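Sastley Bench Tools: small objects on a table

README, version 4

This collection contains pictures of small hand tools and the simple wooden supports we put under them. The work started in Purkau and was continued in Bragança. It has 1,705 pictures in 20 folders, one folder for each arrangement.

The tools are of the kind used for painting, modeling and light scraping. In many arrangements the tool lies on two wooden blocks with a gap between them, so that the middle of the tool has nothing under it. In others it lies flat on the table. The file layout.txt says which is which.

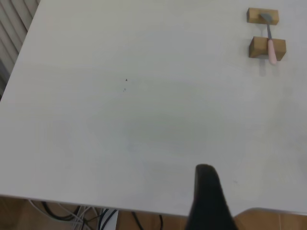 Names of folders have two parts: the tool and the support, for example "spatula_blocks" or "brush_flat". Please keep these names if you copy the folders, because the index file reads them. We used the word "spatula" for palette knives and small scrapers also. If you need a finer division, you must make it by yourself.

Known problems

In the folder "brush_flat" 290 pictures are darker than the others. They were taken in the late afternoon and we did not correct them. The sizes of the blocks were not written down in Purkau, so the column "block_size" is empty for those folders.

Corrections to the labels are welcome. Send them to the Kislow list with the folder name and the picture number.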